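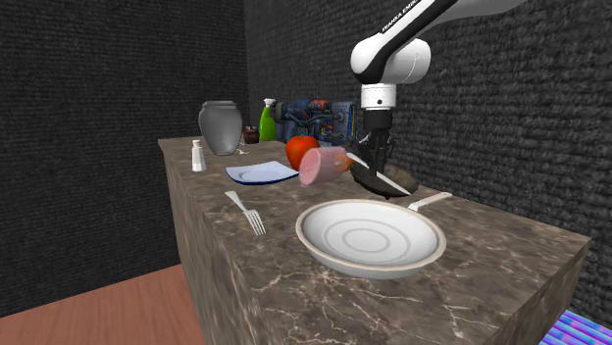
自宅の作業机でロボットアームを組むなら、ねじを一本も締めないうちから画面の中で動かしておくといい。共同工房Skondentに通うようになって、いちばん最初に教わり、いちばん得をしたと感じているのがこのやり方だ。手元にまだ部品の袋しかない時期でも、シミュレーターを開けば腕は動くし、台所だって用意できる。大理石の天板に白いフライパンとフォーク、トマト、横倒しのハム、緑のスプレーボトル、その奥には青い機械の塊までどっかり載っている。料理をする人が見たら眉をひそめそうな取り合わせだけれど、物をつかむ練習台としてはこれがたまらなく面白い。丸いもの、平たいもの、柄の長いもの、正体を一言で言いにくいものが、ひとつの台の上でひしめいているのだから!

## 散らかった台所から始める

最初に自分で作った練習場面は、何もない机に立方体を置いただけのものだった。グリッパーを真上から下ろして、閉じて、持ち上げる。きれいに成功する。うれしくなって続けざまに動かし、全部うまくいき、そのまま実機の設計に取りかかろうとしたところで、工房の先輩に止められた。「机の上がそんなに片付いている日、ある?」

ない。うちの机には、はんだごてと冷めたコーヒーと結束バンドの切れ端がいつもある。

そこで物の多い台所に切り替えた。途端に何もかもうまくいかなくなった。フライパンをつかみに行くと指の外側が隣のものに当たる。トマトはハムと重なっていて、横から指を入れる隙間が見つからない。二本指のグリッパーを奥の黒っぽいフライパンの上まで下ろすと、そこには大きな包丁が斜めになっていて、刃が鍋にもたれている。包丁をどう扱うかだけで一晩つぶれた。柄を狙うのか、いったん別の物をどけるのか、そもそもその角度に手首が届くのか。立方体をつかんでいたころには、一度も考えずに済んでいた話ばかりだ。

画面の中の腕は、白い外装の横腹に黒い帯が走り、「FRANKA EMIKA」の文字が入ったモデルを使っている。自分が組むのはもっと小さくて、もっと不格好な腕なのだが、まず出来のいい腕で動きの手本を見ておき、それから自分の腕の寸法に置き換えて「どこが届かなくなるか」を調べる。この順番が気に入っている。差がはっきり出るのだ。手本ではするりと回り込めた場所で、自作の腕は肘がつかえて止まる。つかえた箇所をノートに書き出していくと、それがそのまま設計の宿題になる。

## Fovoという腕

自作の腕にはFovoという名前をつけた。由来は特にない。関節は5つ。根元が回り、肩と肘が曲がり、手首が曲がって、ひねる。先端に二本指のグリッパーがつく。

手本の腕に比べれば関節が足りないので、指先を好きな場所へ、好きな向きで持っていくことはできない。場所を決めれば向きに制約が出るし、向きにこだわれば届く範囲がぐっと狭くなる。初めは欠点だと思っていたけれど、組んでいるうちに愛着がわいてきた。どの動きにも癖があり、癖があるぶん、こちらも物の置き方を考えるようになる。

フレームは工房の3Dプリンターで出した。肩の部品だけで何度出し直したか覚えていない。最初の版は見た目こそ立派だったものの、ねじの頭に六角レンチが入らなかった。CADの画面ではねじはいつでも締まっているので、締める人の手のことを忘れてしまうのだ。次の版ではレンチ用の逃げ穴を開け、そのせいで肉が薄くなった場所が割れ、その次の版では逃げ穴の位置をずらした。割れた肩は今も作業机のペン立ての横にある。積層の向きに沿ってすぱっと割れていて、断面がなかなかきれいだ。

モーターの制御基板にはAnsariを選んだ。工房で使っている人が多く、困ったときに聞ける、という理由が大きい。基板の端子がどれも同じ向きに並んでいるのもよかった。配線の本数が増えてくると、こういうところが効いてくる。一方で固定用の穴が端に寄っていて、フレームの内側に収めようとするとケーブルの曲げがきつくなる。結局、基板は肩の後ろに背負わせることにした。小さなランドセルのようで、見た目はかわいい。

## Skondentの夜

SkondentはNiststeadの古い商店が並ぶ通りの裏手にある。間口は狭いが奥に長く、手前が木工、真ん中が電子工作、いちばん奥がプリンターと換気扇の場所になっている。夜の7時を過ぎると仕事帰りの会員が集まってきて、それぞれ勝手なものを作り始める。椅子を直す人、ギターのエフェクターを組む人、鳩時計に音声認識をつけようとしている人。鳩時計は今のところ、呼んでも出てこない。

共同工房のよさは工作機械が使えること、と入会前は思っていた。もちろんそれもある。ボール盤で開けた穴はまっすぐで、家で手持ちのドリルを握っていたころの苦労は何だったのかと思う。でも通ううちに楽しみになったのは、通りすがりの人が口を出してくれることのほうだ。

肘の関節がどうしてもがたつく、と困っていた晩がある。軸受けを替えても、ねじを締め直しても、指先が小さく首を振る。すると木工の席から椅子を直していた人が来て、腕の先をつまんで上下に揺らし、「これ、肘じゃなくて根元の板がたわんでるよ」と言った。土台に使っていた薄い合板のことだった。その人が端材の棚から分厚いブナの板を出してきてくれて、そこに腕を載せ替えたら、揺れは目に見えて小さくなった。電子工作の席の人間が何人集まっても軸受けの型番ばかり調べていたのだから、まったくありがたい指摘だった。ブナ板の代金は缶コーヒーで払った。

## 画面の外へ持ち出す

3月に入って、ようやくFovoを画面の中と同じように動かす段になった。

期待は高かった。シミュレーターでは自分の腕のモデルでも動作がだいぶ安定していて、散らかった台の上からトマトを選んで持ち上げられるようになっていた。同じ軌道を送れば、同じように動くはずだ。家からフライパンと木のスプーンとミニトマトを持ち込み、作業台に並べて、実行。

Fovoは堂々とした動きで、トマトの手前の空気をつかんだ。

位置が合わない原因を潰していく作業は、地味だがとても楽しい。まず腕の原点。組み立てのとき、モーターの軸とアームの間にある刻みをひと山ずらして取り付けていた。たったひと山でも、腕の先まで行けば大きなずれになる。次に自重。腕を前へ伸ばすほど先端が沈む。シミュレーターのモデルでは部品をどれも完全に硬いものとして扱っていたから、たわみなど起こりようがなかった。最後にケーブル。手首をひねるとグリッパーの配線が突っ張り、ゴムひものように腕を引き戻していた。

原点は組み直して直した。たわみは、腕の伸び具合に応じて目標の高さを少し持ち上げる補正を入れた。きちんとした理屈の計算も試したのだが、方眼紙を壁に貼って沈み具合を測り、その値を表にして使うほうがうちの腕にはよく合った。ケーブルには余りを持たせ、肘の外側で大きく輪を描かせている。輪は動くたびにぷらぷら揺れて少し気になるけれど、もう引っ張られることはない。

全部直してから、トマトをつかんで皿に移す動作を40回続けてやってみた。記録はノートに丸とばつで書いた。前半はばつが目立ち、途中で指先に貼ったスポンジを張り替えたら丸が増えた。スポンジの端がめくれて、閉じる直前にトマトを押していたらしい。横で見ていた人たちが、成功のたびに拍手をしてくれるようになり、しまいには失敗のときのほうが大きな歓声が上がった。転がったトマトは、きちんと洗って後でパスタに入れた。

## つかむ前に、よく眺める

実機を触るようになってからも、画面の台所には毎日のように戻っている。むしろ前より長くいるかもしれない。

夜、家でシミュレーターを回しっぱなしにして、物の置き場所を少しずつ変えながら3,000回つかませてみたことがある。朝起きて結果を見ると、失敗の場面がずらりと並んでいた。これを眺めるのが面白い。丸いものは意外に素直で、苦手なのは平たい食器だった。フォークのように薄いものは、指を台すれすれまで下げないとかからない。下げすぎれば指が台を突く。画面の中なら突いても音ひとつしないが、Fovoで同じことをやれば指先の部品が欠ける。欠けた部品を出し直すには、プリンターの順番待ちがある。そう思うと、画面の中の失敗はどれも愛おしい。

フォークの対策には、指先を斜めに削った爪のような形を試している。先端の厚みを薄くしすぎると、力をかけたときに反ってしまう。かといって厚いと台との隙間に入らない。柔らかい樹脂で出してみた版は、反ることがかえって都合よく働いて、台に当たっても指のほうが逃げてくれた。ただ、今度はフライパンの柄のような重いものを支えきれない。爪を付け替え式にするか、左右の指で硬さを変えるか。工房の意見は真っ二つに割れていて、自分は左右で変えるほうに傾いている。

フライパンも手ごわい相手だ。柄が長いので、端を持てば本体の重みで傾き、本体に近い側を持とうとすれば縁が邪魔になる。シミュレーターで柄のどこを持つか試していたら、腕の向きによっていい場所が変わることに気づいた。人間も同じことをやっているのかと台所で自分の手を観察してみたら、フライパンを取るとき、ほとんど考えもせずに体ごと半歩ずれている。腕だけで解決しようとしていたのが急に窮屈に思えてきて、Fovoの土台にレールをつける案が頭から離れなくなった。

## 費用のことと、これから

よく聞かれるのがお金の話だ。制御基板とモーターにはそれなりにかかった。フレームは樹脂代と、出し直しに費やした根気。意外に安く済んだのがグリッパーで、モーターを除けば3,000円でおつりが来た。指の裏のスポンジは食器洗い用を切ったもので、何度でも張り替えられるのがいい。最初の一台なら、グリッパーだけを作って手で持って遊ぶのもお勧めしたい。ボタンを押すと指が閉じる、たったそれだけの装置なのに、テーブルの上のものを片っ端からつまんで回りたくなる。うちでは家族全員が一度ずつテレビのリモコンをつまんだ。

道具立てで迷っている人には、まず画面の中に自分の机を再現してみることを勧めたい。きれいな机でなくていい。いつも置きっぱなしのマグカップも、充電ケーブルも、読みかけの雑誌も入れてしまう。凝った見た目にする必要はなく、おおまかな形と大きさが合っていれば練習には十分使える。置いていくうちに、自分の腕にどんな長さが要るのか、どこに据えるといいのかが見えてくる。机のほうを片付けたくなったら、それはそれで収穫だと思う。

Fovoのレール化は、いま土台の図面を引き直しているところだ。ブナ板はそのまま使う。レールの幅に合わせて端を落としたいのだが、丸鋸の使い方がまだ怪しいので、次に椅子の人が来る晩を待っている。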